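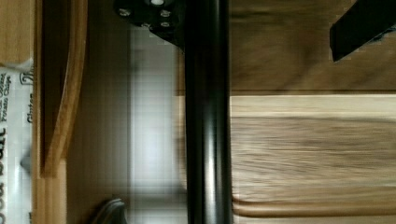
4 January 2020

I spent the first few days of the new year reading privacy policies, and I had a great time. I know how that sounds! But it began with one small email to a knitting pattern site called Zoko, and by the end of the week I had asked four companies to send me everything they had on file about me.

If you've never made one of these requests, it's so easy. You find the privacy page, scroll to the bottom (it's always the bottom), and look for an address or a form. Then you write something like "Please send me a copy of the personal data you hold about me, and tell me who you have shared it with." That's the whole letter. I added my account email and nothing else, and I kept a copy of each one in a folder with the date I sent it.

Zoko answered the same afternoon. A tiny file, one page, with my name, my email, the patterns I'd bought and an address from two apartments ago. They asked if I wanted the old address removed, and I did. I love them a little bit for that.

Gristunell, the photo printing place, took longer and wanted me to confirm the last order number before they'd send anything. Fair enough – I'd rather they check than hand my stuff to whoever asks. What came back was a spreadsheet with 2,036 rows. Every login, every time I had opened a newsletter, every photo I had uploaded and then deleted from the cart. I sat on the couch with a bowl of popcorn and read way more of it than I needed to. I opened their June sale email 19 times, apparently. I bought nothing!

Their policy says they keep activity records for 90 days. Quite a few of my rows were older than that, so I wrote back and asked about it, politely, quoting the paragraph. No reply on that part yet.

Baluyot is the grocery app, and their policy is my favorite of the bunch because it's so short. It has a plain table: what they collect, what it's for, when they delete it. I understood all of it on the first read, and I wish every company would copy that table. The file they sent matched it line for line. I did turn off location while I was in there, as I only ever shop at the one store.

Then there's Trindonano. I signed up for their budgeting tool once, used it for a weekend and forgot about it. The policy mentions "trusted partners" over and over and never gives a name, so my letter asked for the list. They sent a link to a different page of the policy, with the same phrase on it. I've written again and asked them to close the account too.

Things I'd do differently: use a separate email folder from day one, and don't send a scan of your ID unless they ask and you're comfortable with why. Also search your inbox for "welcome to" before you start. I got over 1,000 results and had to go lie down for a minute – there are accounts in there I have no memory of making, including one for a site that sells only aquarium gravel. I have never owned a fish.

The gravel people are getting a letter tomorrow. I'll post an update when Trindonano writes back, and if you try this yourself, please tell me in the comments how many rows you got!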